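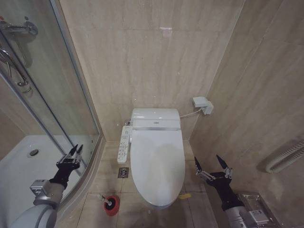 Édgar Quispe writes that he put off buying a bidet seat for two winters and that the warm seat was what changed his mind, not the wash. He also asks whether the side panel gets in the way when you sit down. It takes a day or two to get used to. The panel stands out from the left of the seat at about hand height, and most people stop noticing it once they know where the buttons are.

Salari Electronic Bidet Seat, side panel model
Supplied by Ononar Bathroom
Colour: white
Bowl shape: elongated
Controls: fixed side panel, left-hand side
Warranty: 2 years parts and labour

What it does
The Salari is an electric seat with a rear wash, a front wash, a heated seat and a warm air dryer. Water temperature, seat temperature and pressure are set separately from the panel. The lid and seat both close slowly. There is no remote to lose or to keep in batteries, and no app.

The seat is sold on its own or with the matching Fatano pan. If you are keeping your existing toilet, measure it before you order. We need the distance between the fixing holes, the length from the holes to the front of the bowl, and the clearance on the panel side. Allow 90 mm between the edge of the bowl and any wall, vanity or shower screen on the left. In a small bathroom with a corner shower this is usually the measurement that decides it.

Power
The seat needs a power outlet within reach of the cord, which leaves from the rear right. Extension leads and power boards must not be used. If there is no outlet near the toilet, a licensed electrician will have to fit one, with a cover suited to a bathroom and at the distance from the shower that your local rules require. We don't do electrical work and it isn't included in the installation price.

Water
Cold water only. The seat is fed from the stop valve at the wall through a tee, which is in the carton along with a braided hose. Older valves that haven't been turned in years sometimes weep afterwards, so have a new washer on hand. A backflow device may be required where you live. Ask your plumber.

Cleaning
Wipe the seat, lid and panel with a soft damp cloth and a little dish detergent. Don't use bleach, cream cleanser or anything with grit in it, as the buttons' printed symbols will wear off. Lock the panel first by holding Stop. The nozzle has its own cleaning setting and can be brushed gently with an old toothbrush while it's extended. Don't hose the unit down, even if your floor has a drain.

Replacement parts
Water inlet filter, part 226. Change it every 7 months, sooner on tank or bore water.
Nozzle tip, sold singly.
Lid hinge set, white only.
Shao hose and tee kit, for valves on the opposite side from the seat inlet.

Delivery
Seats in stock leave our warehouse the next working day. Orders for the seat and pan together that were placed in December are being sent out now, in the order they were received.

Page updated January 11, 2021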